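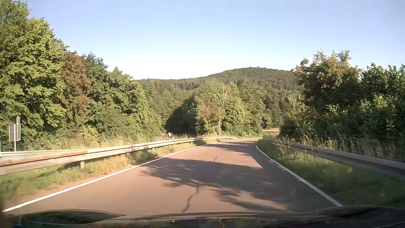 Larwood Road Sounds – read me first

Hi! This is the little collection of car noise recordings I've been putting together, mostly in the evenings, and I finally got tired of explaining it by email. So this file is the explanation. If something's missing, write to me and I'll add it.

What's in it

142 recordings of what a car sounds like from the inside while it's being driven. Tires, wind, the heater fan, a loose seat belt buckle tapping on the door post (sorry, I left that one in because I like it). Each clip is a plain WAV file, mono, with a matching text file that has the road type, windows up or down, and anything odd I heard when I played it back.

There's no talking. I cut every clip where somebody spoke, and Denise Horrocks went through them again with much better headphones than mine and threw out a few more.

How the files are named

Road type first, then windows, then a number. So smooth_up_010 is smooth pavement, windows up, clip 10. The rough ones are called coarse, and the patched ones are called patched, because I ran out of imagination. Numbers skip here and there where clips were dropped. I didn't renumber, as Denise already had notes against the old ones.

Recording

One small recorder on a foam pad behind the passenger seat, gain set once and never touched. I tried clipping it to the headrest first and all I got was headrest. The Larwood clips came first and the Tekby ones were added in May, with the same recorder but a different car, which has a deeper hum below everything. You'll hear it right away. Please don't mix the two sets if you're comparing loudness! 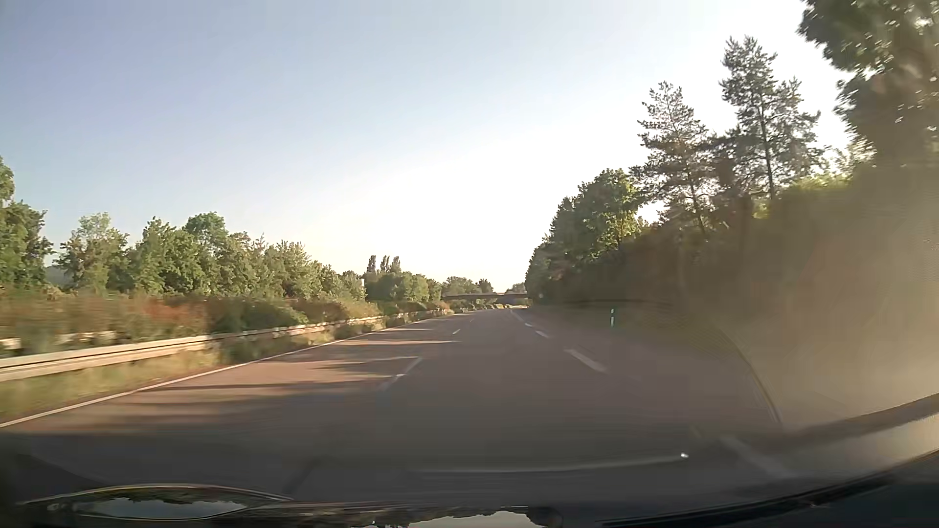 Can I use the clips in a game or a video?
Use them however you like, paid work included. A credit to the Larwood Road Sounds collection would be nice, but I won't chase you for it.

Known problems

The coarse clips with windows down are too hot in places, and you can hear the clipping on the louder gusts. Chanida Thongdee wrote a small script that flags them, it's in the tools folder, and it's a bit eager – it also flags rain.

Some of the patched clips have a faint whine at almost 1,000 Hz. I think it's the phone charger. A narrow notch filter takes care of it, but I've left the originals alone so you can decide.

The text files from the early Larwood drives use "open" and "shut" where the later ones say "down" and "up". I keep meaning to fix this.

To do

Gravel. Everybody asks for gravel.
A longer set from Tekby with the fan off.
Tidy the tools folder, which still has two copies of Chanida's script in it (use the newer one).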